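Pronus household manipulation project: mid-year report to the Shirazi fund
Prepared by Iresha Abeysekara, Stostbridge, 17th July

It has been a good and very busy stretch since our last letter, and I'm glad to say that most of what we promised you for the first half is done, with one piece running behind.

The collection side is now in steady shape. We have demonstrations from 14 homes, all made with the hand-held grippers your second payment covered, and the people who signed up to make them have been wonderfully patient with us (and with our habit of asking for one more wipe along the same edge!). The wiping tasks took the longest to get right, as cloth folds differently every time and the first policy had learned to press far too hard.

After we retrained with the bathroom recordings mixed in, the policy finished 67 of 100 wiping trials on our bench. I had hoped for a little more, and most of the misses came when the cloth slipped at the moment of first contact. We are now labeling grip width in the Flollness toolkit so the model gets a clearer signal there.

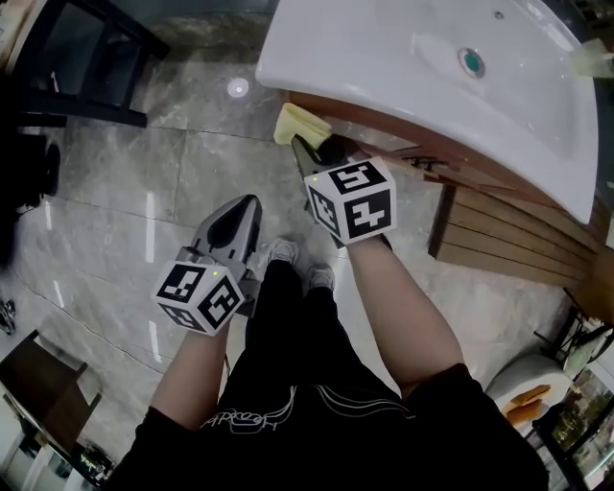 Do the recordings from people's homes carry over to the robot arm without extra data from the arm itself?

For wiping flat surfaces they do, but for curved basins we still add 10 demonstrations made on the arm before the motion is dependable.

The piece running behind is the drawer task, which we have moved to November so the new finger pads can be fitted first. The budget is unchanged, and the spending table will follow under separate cover. Thank you, as ever, for your patience and your very thoughtful notes on the last draft.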